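Strata Owners' Forum > By-laws and Common Property
Storage cages: proposed by-law at Kumiveck Apartments
Posted by Fumiko Sakai, October
14 replies | 7 shares

FSakai_Lot2
Owners are advised that a draft by-law on basement storage cages has been placed on the agenda. It would prohibit goods stored above the height of the mesh and introduce an annual licence fee of $1,021 per cage. Written comments are invited.

clukier_owner
I support the height limit, as stacked goods obstruct the sprinklers. I do not support the fee. The cages are noted on our titles and have already been paid for.

Yu_Lot7
With respect, the previous writer is mistaken. Only 2 cages appear on title. The remainder are common property, and exclusive use may properly attract a charge.

clukier_owner
I request that the strata plan be tabled before any vote is taken.

FSakai_Lot2
The plan will be circulated with the minutes. Owners who wish to reduce what they store may find lidded plastic boxes more suitable than cardboard, given the damp along the Pornar Street wall.
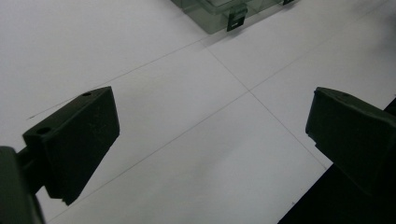
Cardboard left directly on the slab should be removed in any event, whatever the outcome of the vote.

Yu_Lot7
Agreed as to cardboard. I maintain my position on the fee.

Share | Report | 2 people are following this thread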